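Commercial Lease Advice Desk: Progress Report to the Pfeiffer Fund
Prepared by Natnael Yimer, Plusach Legal Center
August 4, 2024

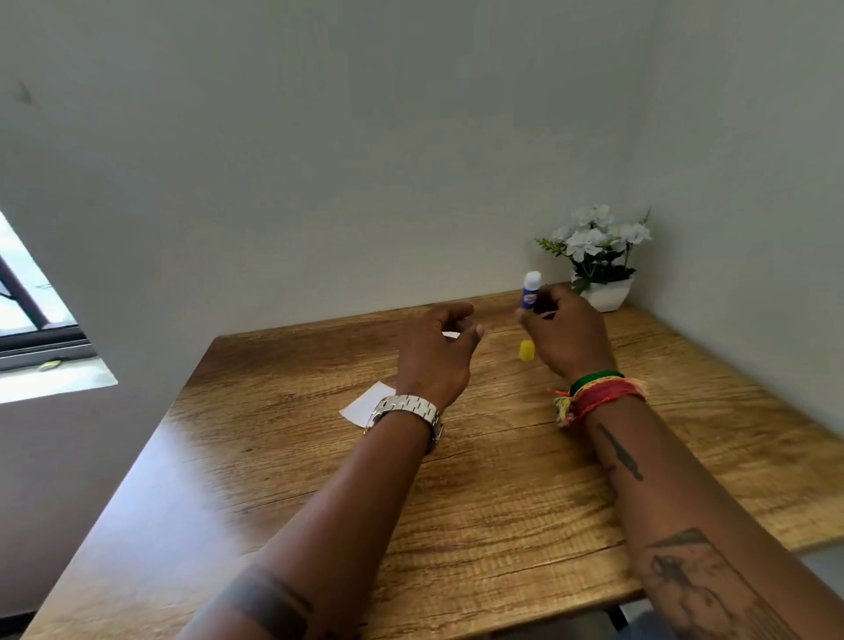 What has the grant paid for so far?
The money has covered one full-time attorney, a part-time paralegal and the rent on the Unside office. It also paid for the contract review software, which we began using in April.

Work in the period
The desk took 1,284 calls and emails from small business owners. Most were short questions that we answered the same day or the day after. The rest became open files, meaning that an attorney read the lease and gave written advice. Personal guarantees were the most common problem, followed by repair clauses and disputes over common area charges. We had expected more questions about subletting than we got.

We handled 13 lease assignments from start to finish. Four of them involved the sale of a business where the landlord had held back consent. Three have closed. The fourth is waiting on an estoppel certificate, and the buyer has agreed to extend the closing date.

We do not appear in court under this grant. Where an eviction case had already been filed, we referred the owner to outside counsel and sent over our notes with the owner's permission.

Vutidari office
The second location opened later than planned. The sublease took longer to sign than we allowed for -- the landlord wanted a larger deposit, and we would not agree to it without your approval. Thank you for the quick reply on that. The office now sees clients by appointment two afternoons a week. Traffic is light. We have put notices in the county business license office and at the public library, and we will look at the hours again before the next report.

Template documents
The plain-language lease checklist is finished and in use at both locations. The sample letter of intent is drafted and has been through one outside review. The reviewer asked us to rework the section on exclusivity, and that is being done now. The guide to personal guarantees has not been started. It was due in this period and we are moving it to the next one.

Staffing
Our first paralegal left in the spring. The replacement has prior title company experience and needed little training on the records side. Conflict checks fell behind during the gap, so for a short time we stopped opening new files. That backlog is cleared.

Budget
Spending is under plan by roughly 20 percent, nearly all of it from the late opening at Vutidari and the vacant paralegal position. We ask to carry the unspent amount forward and use it for Spanish translation of the checklist and the letter of intent. A revised budget is attached as Schedule B.

Next period
Finish the letter of intent. Write the guarantee guide. Hold two evening sessions for first-time tenants, one at each office. Renew the malpractice policy, which will need to list the Vutidari address.

Questions on the figures can come to me directly at the Unside office.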